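June, 14:20. Bench log, sorting rig

Goal for this month is unchanged: find out whether a low-cost arm can take over parts put-away from the kitting shelf at Cukham. The chore is dull. A person picks a loose item, reads a bin address, sets the item in the bin, repeats. Verneo wants a yes or no before they spend money on a bigger arm. My answer today is "not yet, for anything you would leave running over lunch."

Setup notes. Three by three grid, columns A to C, rows 1 to 3, paper squares for bins. Row 4 is the staging strip in front, one orange cylinder as the test part. Base is held with two clamps on the table edge. Cardboard stays up behind the grid.

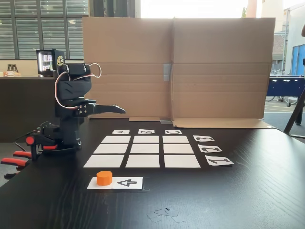 Carrillo

Plan is 270 placements, same start position, target cell drawn from a shuffled list. Score is pass/fail: part upright and fully inside the square. Touching the border is a fail. Log the fails by cell so we can see if reach is the problem.

Things to settle first:

Clamp check every 20 runs. Any play at the base shows up larger at the jaw, and I don't want to blame the policy for it.

Labels face the far side of the table. Write cell names in the log from the labels, never from where you happen to be standing.

Wire loop on the arm needs a tie before the long run. Ask Follberg for the soft kind.

Even a clean score here only covers one part shape on flat paper. Real bins have walls, and the shelf parts come tangled in bags. Opening the bag is still a person's job and I have no plan for it.

Next: dry run on column A, gripper open, no part.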